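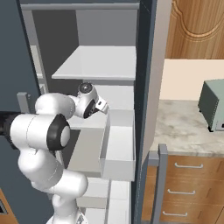 Mirela Siqueira objects that a regional parking cap can't be judged on its first 2 years, and that the drop in car trips reported for Groltcombe will only grow as leases turn over. We are less sure. Her point about timing is fair, but it would also excuse almost any result, and the trip counts she relies on were taken in February, when the bus fare holiday was still running.

4.2 Do the targets bind?

The Samedham plan gives each of its 8 districts a target for vehicle miles per household. On paper these are firm. In practice a district that misses its number files a letter, and the letter is accepted. We read the full set of filings up to Mar 7, 2019, and found no case where a miss led to a smaller road grant. A target with no cost attached is closer to a forecast – and the forecasts were written by the districts themselves.

The household survey doesn't help much. It reached 874 homes, most of them near the rail line, and the 4 outer districts were folded into one group. Supporters treat the result as region-wide. The sample can't carry that, and the survey report says as much in its own appendix.

Figure 2. Computer-rendered kitchen with a robotic arm over the counter. 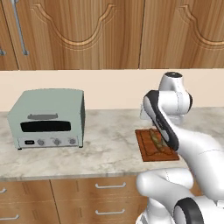
Nor does the comparison with Bragança settle the matter. Planners there changed zoning and bus service in the same season, so the effect of either one alone can't be pulled out of the data. The Samedham plan changes zoning only. Borrowing the full Bragança figure, as the draft statement does, assumes that buses made no difference, and we know of no study that supports this. Until the outer districts are surveyed on their own, we would leave the claimed savings out of the regional budget.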